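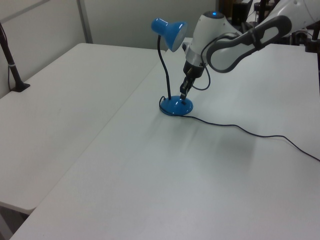

青いグースネック・デスクランプ「Doolan」

Zerumora 照明売り場/卓上ランプ
いいね 50 コメント 6

机の上に青いものがひとつもない、という方に向けた商品です。すでに青いものがたくさんある方は、もうひとつ増えても誰も気づかないと思いますので、やはり向いています。

Doolanは、丸くふくらんだ台座から細い黒の首が伸び、その先に円錐形の傘がついた卓上ランプです。説明としてはこれで全部です。子どもに「電気スタンドの絵を描いて」と頼むと、だいたいこういう形を描きます。当店ではこの形を長く扱ってきましたが、そのあいだに世の中のデスクライトは板になり、棒になり、輪になりました。輪のものは当店にもあります。売れています。それはそれとして、このページはDoolanのページです。

■ 色について

青です。カタログには「ブルー」と書いてありますが、青です。台座も傘もつやのある仕上げで、部屋の明かりを素直に映します。指紋も素直に映します。やわらかい布で拭けば落ちますし、また触ればまたつきます。

傘の縁は白っぽく、首とコードは黒です。差し色という言葉がありますが、この製品の場合、青のほうが面積が広いので、黒が差し色ということになるのでしょう。仕入れ担当のJinfeng Duは入荷のたびに「落ち着いた青」と言い、展示担当のAinhoa Pastorは「元気な青」と言います。どちらの意見も採用しなかった結果が、上の「青です」になります。

「ほかの色はありますか」というお問い合わせを毎年6月ごろに多くいただきます。なぜ6月なのかはわかりません。ほかの色はありません。

■ 首について

好きな向きに曲がります。本を読むなら手元へ、壁を照らしたいなら壁へ、考えごとをするなら天井へ。動かすときは片手で台座を押さえ、もう片方の手で首の中ほどを持ってください。傘をつかんで引っぱる方が多いのですが、傘は取っ手ではありません。取っ手に見えるという声もいただいており、気持ちはわかります。

曲げるときは、ゆるやかな弧を描くようにお願いします。根元で直角に折ると首が傷みます。以前、几帳面なお客様が定規を当てて正確に九十度に曲げ、そのまま修理に持ってこられました。たいへん正確な九十度でした。

新品のうちは首がやや固めです。毎日使っていると少しずつなじんできますが、電球を重いものに替えると首が負けて、だんだんお辞儀をするようになります。礼儀正しいのは結構ですが、作業がしづらくなりますので、付属の電球か、同じくらいの軽さのものをお使いください。

■ 台座について

直径は実寸で16センチ弱です、と書けば親切そうですが、当店の担当者が測るたびに違う数字が出たため、寸法は箱の表示をご覧ください。測り方に問題があるようです。文庫本を置いてもまだ場所が余る机なら、まず困ることはありません。

底には薄いすべり止めがついています。平らな天板なら安定しますが、斜めになった製図台には向きません。上面は丸いので、物を載せるのにも向きません。消しゴムは滑り落ちます。クリップも滑り落ちます。スタッフが休憩中に試した範囲では、飴だけがしばらく残りました。

■ コードについて

黒い細めのコードが、台座の後ろから出ています。白い机に置くと、よく目立ちます。

コードは箱の中で束ねられているため、出してからしばらくは波打ちます。机の上をくねくねと横断していくその姿が気になる方は、使いはじめの2週間ほど我慢するか、机の裏に回して見なかったことにしてください。当店でいちばん人気のある収納方法は後者です。急いでまっすぐにしようとして、アイロンを当てるのは絶対におやめください。これは冗談ではなく注意事項です。

束ねたまま通電するのも避けてください。コードは必ずほどき、家具の脚や引き出しに挟まないようにお使いください。

■ 明るさと使い道

傘が円錐形なので、光は口の向いているほうへまとまって出ます。書きもの、縫いもの、模型づくり、説明書の小さな字を読む作業などに合います。部屋全体を明るくする力はありません。部屋全体を明るくしたい方には、天井の照明という優れた製品があります。

目に光が直接入らない高さに傘を下げ、利き手と反対側に置くのが基本です。右利きの方は左に、左利きの方は右に。両利きの方は、ご自由にどうぞ。うらやましいことです。

画面の前で使うときは、傘の口を画面に向けないでください。電球が映り込み、表計算のいちばん大事なところが光ります。

■ 同じ形のほかの製品との違い

当店には、よく似た名前の棚にRevelというランプもあります。どちらがよいかと聞かれることが多いので、売り場で実際にお答えしている内容を書いておきます。

Revelはクランプで天板に固定する型です。机を広く使えますが、天板に厚みがありすぎると取りつけられず、一度つけると場所を変える気がなくなります。Doolanは置くだけです。場所は取りますが、食卓にも枕元にも持っていけます。持っていった先から戻ってこない、という報告もあります。家族に青い色が好きな人がいる場合は、最初から覚悟しておくとよいでしょう。

値段はDoolanのほうが少し安く、箱はDoolanのほうがだいぶ大きいです。電車でお持ち帰りの方はご注意ください。

■ お手入れ

プラグを抜き、電球が冷めてから、乾いたやわらかい布で拭いてください。傘の内側にはほこりがたまります。外側のつやばかり磨いて内側を忘れると、ある日なんとなく暗くなったと感じ、電球を替え、まだ暗いと感じ、返品の相談にいらっしゃることになります。内側を拭いてください。

シンナー、研磨剤、住宅用の強い洗剤は使えません。つやがなくなり、青が別の青になります。

■ 購入された方の声

「夫の机に置くつもりで買いましたが、いま私の机にあります。首を動かすときに少しきしむ音がしましたが、ひと月ほどで鳴らなくなりました。星はひとつ減らしておきます。音の分です」(Glenys Brightさん)

「写真で見た色と届いた色が同じだった。それだけのことが最近は珍しい。コードはもう少し長くてもよかった」(Murray McAlisterさん)

「ミシンの横で使っています。針のところに光を持ってこられるので、糸通しが早くなりました。傘に頭をぶつけるのは私の問題だと思います」(Guadalupe Jaramilloさん)

Jaramilloさんへ。私たちもぶつけます。

■ 保証と配送

保証期間はお買い上げから12か月です。首のゆるみ、スイッチの不具合、台座のぐらつきが対象になります。電球の寿命、落下による傘のへこみ、飼い猫による転倒は対象外です。猫の項目は、実際にお問い合わせが続いたために加わりました。

発送は、在庫があれば注文の翌営業日です。箱は Esex 倉庫から出ますので、送り状の差出人が当店の名前でなくても驚かないでください。毎回驚いてお電話をくださる方がいます。お元気そうで何よりです。

箱と緩衝材は、できれば保証期間のあいだ取っておいてください。傘の形に合わせて作られた緩衝材なので、ほかの箱ではうまく収まりません。押し入れの場所を取ることは承知しています。

■ よくいただくお問い合わせ

調光はできません。点くか消えるかのどちらかです。暗くしたいときは傘を壁に向けると、ほどよい間接照明になります。

スイッチはコードの途中にあります。暗いところでは手探りになりますので、枕元で使う方は、スイッチの位置を明るいうちに覚えておいてください。

屋外や浴室では使えません。ベランダは屋外に含まれます。

傘だけ、台座だけの販売はしていません。部品の交換は修理扱いでお受けしますので、売り場にお持ちになるか、箱に入れてお送りください。取っておいた箱が、そこで役に立ちます。

シェア 12 コメント 6件をすべて見る

関連商品・最近見た商品
・Revel クランプ式デスクランプ
・Doolan用 交換電球(付属品と同じもの)
・机裏用コードクリップ 2個組
・つや面用クリーニングクロス
・Zerumora 輪型デスクライト(売れています)

お問い合わせ|修理受付|返品について|ページの先頭へ戻る
© Zerumora 照明売り場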